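Week 4 handout: Looking after clothes so they last

I've kept this one short, as we ran over last time and I still owe you the bit on drying.
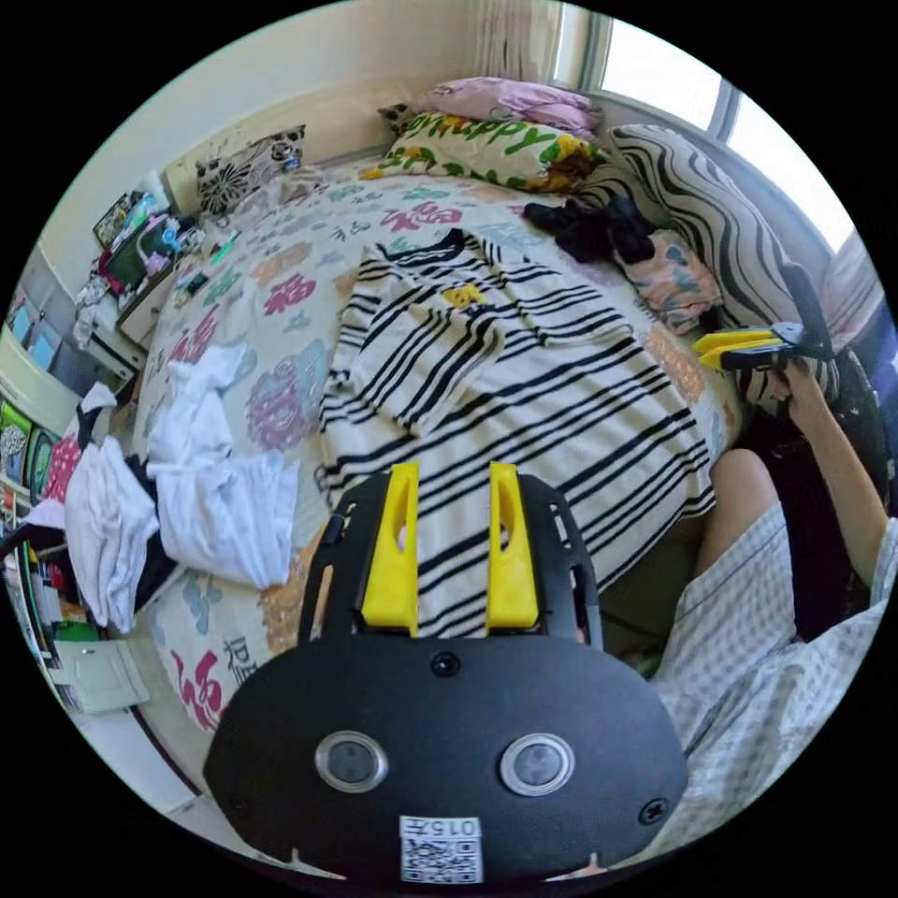

Someone in the evening group asked whether it's worth ironing a T-shirt at all, and said that folding it while it's still a touch warm from the line does the same job. Well, I'd go along with that for plain cotton jersey! For woven cotton I wouldn't, and linen will laugh at you.

Stripes first, then, as I promised. Dark dye on a pale ground is the classic worry, and the first wash is when most of it goes wrong. Wash cold, on its own or with other darks, inside out, and don't leave it sitting in the drum afterwards (I'm dreadful for this, I put a load on and go out). If the dark has crept into the white, wash it again straight away, before it dries. Once it has been through a tumble dryer you're more or less stuck with it.

Printed motifs: iron from the back or not at all. I tried the Julance pressing cloth on three old tops of mine and it was fine, but so is a clean tea towel.

Now, drying. Lay knits flat and hang wovens. A heavy wet jumper on a hanger grows shoulders, and you won't get them out again without a proper soak and reshape. Pull side seams straight while the thing is damp – it takes seconds and saves you the twisted hem we looked at in week 3. Necklines too, just a gentle pat into shape, no tugging.

Folding is a matter of taste, I think. I fold sleeves in, then thirds, because my drawers are shallow. Hang anything that creases if you so much as look at it.

For next time: bring one garment you've stopped wearing because of how it washed, plus its care label if you haven't cut it out. We'll be doing stains, grease before anything else, so have a read of pages 4 to 9 in the Camenzind booklet. The June session is in the small room, same time.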